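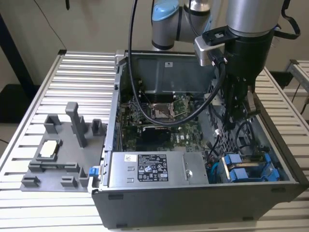

Robot Operators Wanted (part time, from January)

Hemmin is looking for operators to help us record examples for a learning system. The system must learn how to work inside desktop computers, and for this it needs many good demonstrations by people.

Your work: you guide a robot arm through short tasks in an open computer case, such as taking out a part and placing it in its tray. Each task is recorded. After it you mark the recording as good or bad and write one line about any mistake. We have 1454 recordings now and we need 1000 more.

You should have steady hands, patience and normal or corrected eyesight. Experience in computer repair is welcome but not required. Training takes 2 days and is paid.

One shift is four hours, with a pause after every 60 minutes.

To apply, please write a short letter to Thitima Klinhom and tell us which hours are possible for you. Questions about the robot can be sent to Afshin Pakzad.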